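Alipour Reusable Cup Library, Dondthorpe and Tamton
Progress report to the Plirar Fund
Reporting period: January to date
Report date: 21 April 2018

Summary

The Alipour Reusable Cup Library lends drinking cups to halls, clubs and schools in Dondthorpe and Tamton so that they do not have to buy disposable ones. The grant covers purchase of stock, storage, washing and a sorting trial. Purchase and storage are complete. Washing is running at both sites. The sorting trial is under way and is the main subject of this report.

Loans

The library issued 1,948 cups on loan in the period. Demand was higher in Dondthorpe than in Tamton, where the lending desk opened later than planned because the shelving was delivered in the wrong depth. The supplier exchanged it at no charge. The maximum loan remains 30 cups per booking. Two borrowers asked for larger loans and were offered consecutive bookings. We do not propose to change the limit before the end of the grant.

Returns are checked against the booking slip on the day they come in. Missing cups are charged at cost. Most of the shortfalls recorded so far were settled when the borrower found the cups in their own kitchen.

Stock

The stock was bought in small lots and is mixed in color, size and finish. This kept the unit price down but has made storage harder. Cups of different widths do not nest well, and clear and frosted cups of similar color are easily confused on the shelf. Tinted cups also show scratches differently. On a clear cup a fine scratch is visible at once, while on a frosted one it is found mainly by touch.

The original plan was to shelve cups by size only. After a month of use this was changed. Cups are now shelved by color first and by size within each color. The change required new shelf labels at both sites and a short revision to the desk instructions. The cost was met from the stationery line.

Sorting trial

The trial concerns the step between washing and shelving. Its purpose is to settle a standard table layout, so that a mixed batch can be sorted in the same way at either site. Each batch is set out on a tabletop with one rectangular tray in the middle. Cups start outside the tray, spaced so that each can be lifted without touching the next.

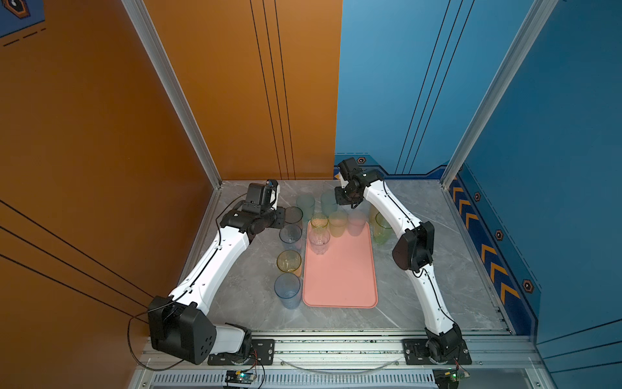
Spacing has proved more important than order. Where cups stand too close together, the rims knock and a light cup is easily tipped. Where they are spread too far, the outer ones are left until last and the batch takes longer to clear. The current instruction is to keep the rows straight and leave a clear gap on every side of the tray.

Tray size was the second point considered. A deep tray holds more but hides short cups behind its sides. A shallow one makes every cup easy to see, but needs to be carried level. The shallow type has been adopted for sorting, and the deep ones have been moved to transport, where cups travel stacked and wrapped.

Batches that mix many colors remain the slowest to sort. Pale shades are the usual cause. A pale blue cup and a pale green one can be told apart side by side, but are sometimes shelved together when handled singly under the storeroom light. A color card has been fixed beside the shelves at Dondthorpe. Tamton will receive the same card once the wording has been checked.

Washing

Both sites use the same wash program and the same detergent. Cups are racked upside down and left to drain before sorting. Some borrowers return cups with adhesive name labels attached, and these must be removed by hand before washing. A line has been added to the booking slip asking borrowers to use a wax pencil for names.

Issues

1. Storage at Tamton is close to full on days when several loans come back together. A third bay of shelving would resolve this. It can be bought within the existing equipment budget.
2. Scratched cups are being set aside but there is no agreed point at which a cup is withdrawn. A written standard is being drafted.
3. The booking slip has now been revised 3 times. Old versions are still in circulation and should be withdrawn.

Next period

The layout instruction will be issued to both sites in its final form. The withdrawal standard will be sent to the Fund for comment before it is adopted. Approval is requested to move the unspent delivery allowance to shelving at Tamton. No other change to the budget is requested.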